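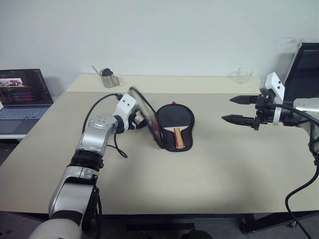
Search this forum
Equipment Care > Paddles, Cases and Storage
7 replies | 2 shares

One-paddle cases for two paddles: request for members' views

Posted by R_Awasthi
Good evening. I am responsible for equipment at the Vashisht recreation center, where we hold 44 table tennis paddles for use by members. At present each pair of paddles shares one shaped case, with a zipper running along the rim. I have been asked to recommend whether this arrangement should continue or whether we should purchase a separate case for every paddle. Our current cases are the Tostano shaped model. I would welcome comments from persons who manage shared equipment, particularly with regard to wear on the rubber.
Ritu Awasthi

Posted by perla.tlapale
Our club discontinued the practice of storing two paddles per case. When two paddles are placed face to face without a divider, the rubber surfaces press against each other and pick up dust and grit from one another. We now issue one case per paddle and have had fewer requests for replacement rubber. I would recommend the same to any organization with the budget.

Posted by Geeta Rana
I must respectfully disagree with the previous reply. A plastic protective sheet on each rubber face addresses the matter at a very small fraction of the price of a second case. We have used sheets for three seasons. The condition of the zipper is a more serious concern in my view. Members force it closed over the handle and the teeth separate at the curve.

Posted by perla.tlapale
The sheets are effective when they are used. In our experience members remove them and leave them on the table, and by the end of the month half are missing.

Posted by Geeta Rana
That is a question of supervision. Our sheets are checked at the desk on return, together with the paddle.

Posted by R_Awasthi
Thank you both. May I ask in what order the paddles are placed in the case? Our posted instructions say handle first, but I have observed members doing otherwise.

Posted by Poonam Shukla
Please find below the procedure displayed at our front desk, which you are welcome to adapt.
1. Wipe both faces with a slightly damp sponge and allow them to dry.
2. Apply the protective sheets.
3. Lay the case flat on the table and open the zipper fully.
4. Place the first paddle blade end first, so that the handle rests in the narrow part of the case.
5. Place the second paddle on top in the same direction.
6. Close the zipper without force. If it does not close, remove the second paddle and begin again.
Balls are stored separately. A ball left in a shaped case will be crushed sooner or later, and it will mark the rubber. I would also note that the larger Urby case has an inner divider, although it takes up considerably more shelf space.

Posted by regis_texier
I agree with Ms. Shukla's procedure with the exception of item 1. A damp sponge should not be used on the edge of the blade, where the wood layers are exposed. We apply edge tape to all club paddles and renew it every February. As to the original question, I would retain the shared cases and purchase sheets.
Régis Texier

Posted by Poonam Shukla
The point regarding the edge is accepted. I shall amend our notice on Wednesday.

Log in to reply
Tags: cases, rubber care, club equipment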